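About Sarkura

Sarkura supplies bathroom furnishings and fittings to homes, guest houses and care residences. We began with a single counter selling towels and soap dishes. The range has since grown to 2988 lines, from plugs and chains to complete baths, but small items remain the larger part of what we do.

The company is made up of three departments. Iria is responsible for textiles and mats. Malý looks after taps, handsets and wastes. Steltis deals with large pieces, including freestanding baths and toilets, and with the delivery of goods that cannot travel by ordinary post. Each department keeps its own stock list and answers its own letters, and customers are welcome to write to whichever one they need.

What we sell

A bathroom is used every day by everyone in a household, and most of its contents are handled with wet hands. We therefore choose goods that are plain in shape, simple to clean and easy to replace. Where a part wears out sooner than the whole, we keep the part in stock. Washers, hoses, plugs and hooks may all be ordered singly.

Bath mats hold a particular place in our range. They are modest goods, yet they account for more of our correspondence than any other item. Customers ask whether a mat will lie flat in a narrow tub, whether it may be cut (we advise against it), how it should be dried and how long it ought to last. Iria keeps a standing file of these questions and revises its care leaflet every November.

Our general advice on mats is as follows. Measure the flat part of the bath floor before ordering, leaving out the curve at either end. Rinse a new mat before its first use. After bathing, lift the mat out, shake it over the tub and hang it over a rail or the rim until it is dry on both faces. Mats with holes should be rinsed from the back now and then, as soap collects there first. A mat left lying in the bath between uses will mark sooner, and so will the bath beneath it.

For baths with a shower handset, we suggest that the mat be placed so that it does not cover the waste. Malý can advise on the distance between waste and mat for all the baths we stock, and on spare handsets and hoses for sets fixed to the rim of the bath.

How we choose our goods

Every new line is handled before it is listed. Goods are unpacked, set out, picked up, put down, cleaned and packed again. We consider how an item is held, where it is stored between uses and how much room it needs when hung up or folded. An item that is awkward to lift from a bath, or that cannot be hung without slipping, is returned to the supplier with a written note.

Last year 300 items were put forward for the range, and 55 of them were accepted. We regard this as a suitable proportion. A shorter list allows us to keep better stock, and it means that our staff know the goods they are asked about.

Accepted lines are looked at again after 4 years. Some are kept as they are, some are changed in size or colour, and some are withdrawn. Spare parts for withdrawn lines remain on sale until the stock is used up.

Our premises

Our work is carried out under one roof, in a large, bright room with white walls. Baths, toilets and smaller goods are kept where staff can reach them, and desks are close by so that notes may be written up at once. Large pieces stand free of the walls where possible – a bath is easier to judge when one can walk round it.

The premises are not a shop, and we regret that visits without an appointment cannot be received. Trade customers who wish to see a bath or a tap set before ordering should write to Steltis or Malý, stating the item number and the size of the room for which it is meant.

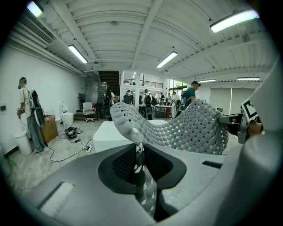
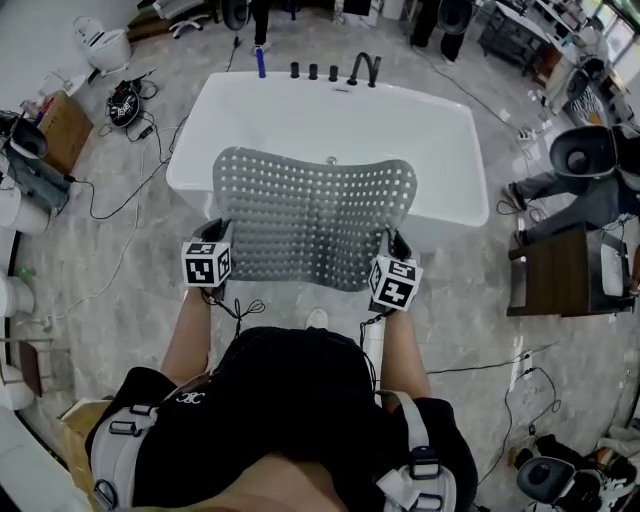
A grey perforated lattice piece and a perforated bath mat at our premises; the second picture also shows a freestanding bath with a black tap set.

Writing to us

Letters and messages are answered in the order in which they arrive. Please give the item number, which is printed on the delivery note, and say whether the question concerns use, care or a replacement part. Returns should be clean, dry and rolled or boxed as received.

This page was last revised on Jun 26, 2026.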